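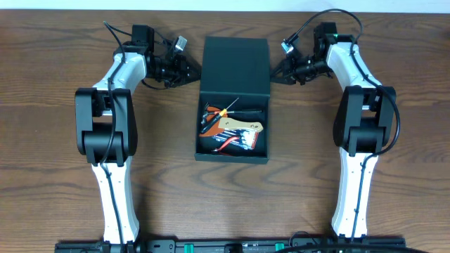
Photo: Unov workspace, Alvarado

Two-arm lid closing: the policy stalls before contact

Posted by unov_lab, 5 September 2020

We are training a two-arm policy in Wokov to close the lid of a tool box. The training set holds 681 demonstrations. In evaluation, both grippers reach the sides of the lid and then hold position until the timeout. Validation loss is low. We would appreciate guidance on whether the fault lies in the policy or in the controller.

alvarado_controls

Please compare the commanded and measured joint positions during the stall. If the commands are constant, the policy is repeating a pause present in the demonstrations. Operators commonly wait at this point to align both arms. We removed idle steps from our own recordings, which shortened one file from 2397 steps to 1177, and the stalls ceased after retraining. Trim only where both arms are still.

lovora_user

We had the same problem. Updating Wokov resolved it.

mirror_arm

If the commands do change, review the velocity limit and the deadband in the controller. A deadband of 2 degrees will suppress the small first motion toward the lid. It should be set per joint.

Contact the Lovora Community Desk | Copyright Lovora | Back to top

This site uses cookies. By continuing, you accept our cookie policy.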